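Home Explore Notifications Lists Log in

We use cookies to keep you signed in. Accept / Manage

ok so I finally did the thing and added up every book I bought last year vs every book I finished. bought: 38 hundred-something dollars' worth. $3,820!! I had to go sit in the car for a minute

finished: 10. ten books. one of them was a graphic novel I read in the bath

so the rule for this year is I can't buy a new one until I've finished 3 that are already in the house. library holds don't count, gifts don't count, and my sister says airport books don't count but she is a known enabler

first up was the Lavoie, the big one, 1,077 pages. I've been carrying it from apartment to apartment since college. started it on a Saturday and was so smug by dinner

update, the Lavoie is SO good once you get past the canal stuff?? there's a whole chapter that's just a woman arguing with a tax collector over geese and I read it twice

what I didn't see coming is how much I'd miss the buying part. I'd open the Gramier app at 11 pm, fill the cart, feel great, close it. same little buzz, zero dollars, highly recommend

second one was a collection of train essays, fine, a little sleepy, I skipped the one on signal boxes and I'm counting it anyway

also I'm getting rid of stuff as I go. if I'm around 50 pages in and I'd rather do the dishes, it goes in the donate bag. the bag is heavy you guys. the bag is mostly things I bought because the cover was green 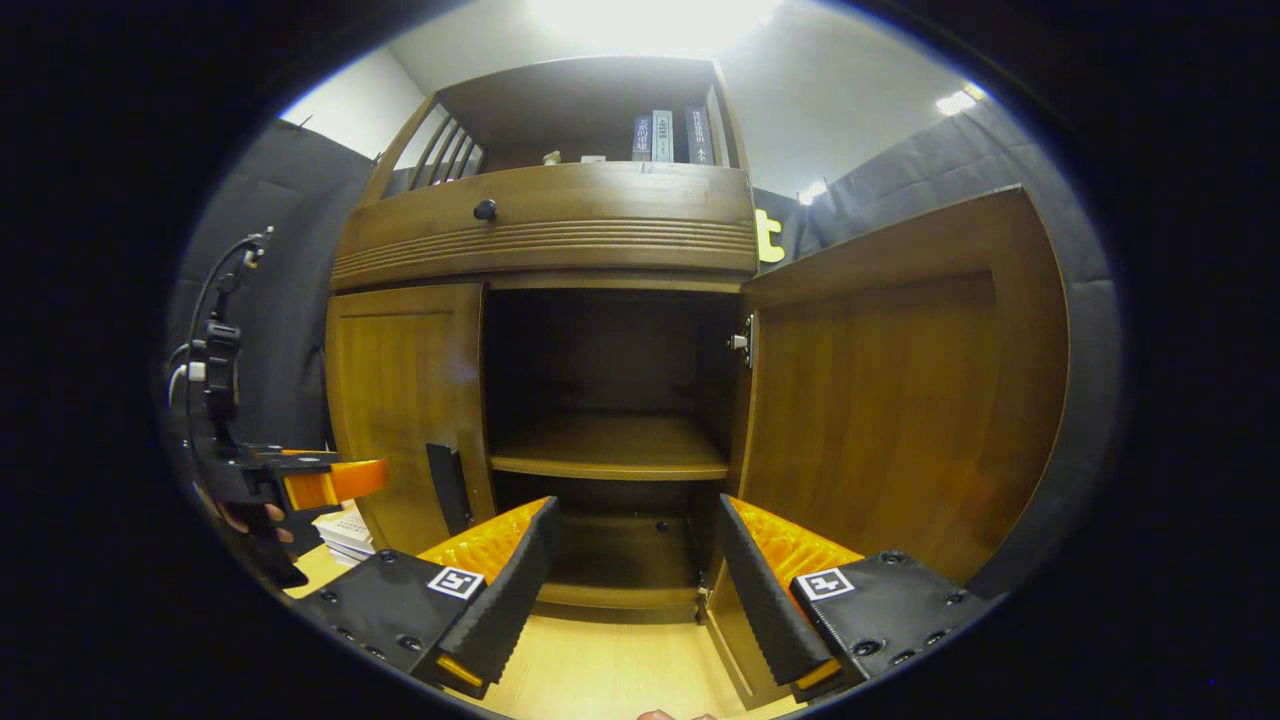 Chia-hao Tsai replied that fifty pages is way too generous and he quits at twenty, and that I should keep the ones I've started and hated for at least a year because he's come back to a few and loved them

which, ok, fair, I did that with a mystery once. but a YEAR? the bag goes Saturday before I can start digging in it

anyway third book picks so far: the lighthouse memoir or the weird short one about bees. leaning bees

Show more replies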